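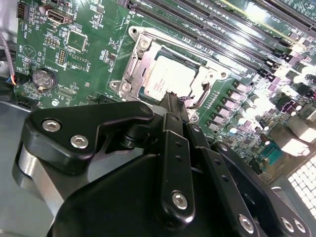

3. Data Collection

3.1 Teleoperated Episodes

Learning from demonstration assumes that somebody is good at the task. We had Vinh Tôn, who had taken apart many desktop computers by hand and none through a pair of leader arms. He and one other operator recorded 279 episodes with the Carnine teleoperation kit, all of them inside a desktop chassis with the motherboard left in place. Each episode starts from a random arm pose and ends when the operator presses a foot pedal or says something we later had to strip from the audio track.

The instruction set covers three families: approach a named part, touch it at a named point, and back away without touching anything else. The third family sounds like filler. It took the longest to teach, and the operators liked it least. Memory slots were a favorite target of the reviewers on our earlier Urquijo workshop paper, who felt that long, thin, identical things would confuse the policy. They were right, and we have kept plenty of them in the set.

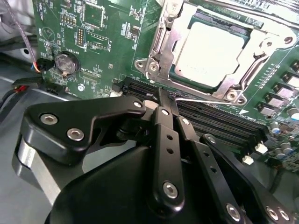

Figure 3. Wrist view with the fingertip reaching between the memory slots.

3.2 Filtering and Labels

We dropped 78 episodes. Most were lost to clock drift between the wrist stream and the joint log, a fault we blamed on the Prorkon driver for most of October before finding it in our own code. Another 8 were dropped after both annotators, working apart, wrote "no idea" in the goal field.
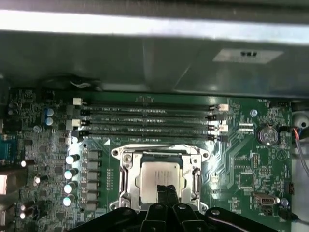

Labels were written after recording, with the Grikero annotation tool, and refer to parts by their common names. We first tried "left" and "right," which held up until the wrist turned. Annotators now anchor each label to a landmark that stays put on the board: the coin-cell battery with BATTERY printed beside it, for instance, or the fan header marked FAN_HDD1 near a corner. Printed text is free supervision, and the board's designers were generous with it. Where no text is legible, the annotator names the nearest large part and moves on. The remaining episodes were split by operator, so that the policy is tested on habits it has not seen, including the bad ones.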